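# rollico-desk-teleop

Last edit in August by Sơn Phan. Recording rules were written together with Liên La, and she is the right person to ask if a rule is not clear.

The dataset contains demonstrations of one robot arm doing small jobs on a furnished desk. A person moves the arm by remote control, and we save what the person commanded and what the arm did. There are 800 episodes in the release. Every episode is one attempt at one task, from the start pose until the operator presses the stop pedal.

## Tasks

There are 8 tasks. The short names are used as folder names:

- `close_laptop`
- `open_laptop`
- `lift_paper`
- `move_small_item`
- `push_item_back`
- `touch_point`
- `hover_point`
- `return_home`

`touch_point` and `hover_point` look almost the same in the first half. If you train on both, please give the task name to the model, otherwise it will mix them.

## How the episodes were made

The operator holds a controller which we call Gimitz. It is our own device, made in the Ultham workshop, and its motion is copied to the gripper with a scale that the operator can change. Most people stay at the default scale for reaching and go to the slow one when the fingers come near an object. The scale value is saved at each time step in the column `scale`, so you can see when it was changed.

For part of the `touch_point` episodes the arm was guided by hand instead. These have `mode: hand` in the metadata. In this mode the commanded pose is empty and you should use the measured pose. I repeat this because two users already trained on zeros without noticing.

Before each session the operator does practice runs, which are not included.

## Files

```
rollico-desk-teleop/
 close_laptop/
 ep_0001/
 meta.yaml
 states.parquet
 commands.parquet
 video.mp4
 ...
 splits/
 train.txt
 heldout.txt
```

`meta.yaml` has the fields `task`, `mode`, `operator`, `result` and `note`. The operator is a letter, not a name. The field `result` is filled by a second person who watches the video, and it can be `done`, `partly` or `failed`.

We kept the failed episodes — 61 of them — and they are not in `train.txt`. If you want them, read `splits/heldout.txt` and filter by result. The held-out list also has successful episodes, so please do not take the whole list as failures.

## Loading

```
from rollico_desk import load

eps = load("rollico-desk-teleop", split="train")
for ep in eps:
 if ep.meta["mode"] == "hand":
 poses = ep.states["pose"]
 else:
 poses = ep.commands["pose"]
```

The loader does not change the time steps. States and commands are saved by two different processes, and their clocks can drift a little in long episodes. Use `load(..., align=True)` if you need them on the same clock. It is slower the first time, then it reads from the cache.

## Desk setup

We did not want an empty table. The desk stays furnished during recording, and the operator must reach the laptop without touching what stands near it. Cables run along the outside of the arm, so the operator also checks them before a wide turn of the wrist.

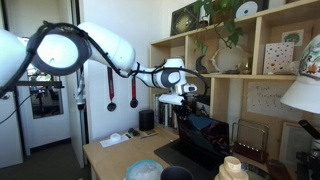
**Must the objects be in the same place in every episode?**

Small differences are allowed and we even prefer them. The operator moves the task object a little between episodes, and the other objects stay until the end of the session. If something falls or is pushed, the episode is finished first, then the desk is arranged again, and the event is written in `note`.

## Known problems

- In 16 episodes of `lift_paper` the gripper state is saved one step late. They are listed in `errata.txt`. We will correct them in the next version.
- The Bielecka export tool (old version) writes the angles in degrees. All files here are in radians, but if you add your own episodes with this tool, convert them first.
- Episodes recorded after 6 p.m. are darker, and the video has more noise.
- `return_home` is very short in many episodes. Some training scripts drop them silently when the window is too long.

## Adding episodes

Open a pull request with one folder per episode and a filled `meta.yaml`. Leave `result` empty — Liên La or I will watch the video and fill it. Please do not cut the pauses at the start. We use them to check the start pose.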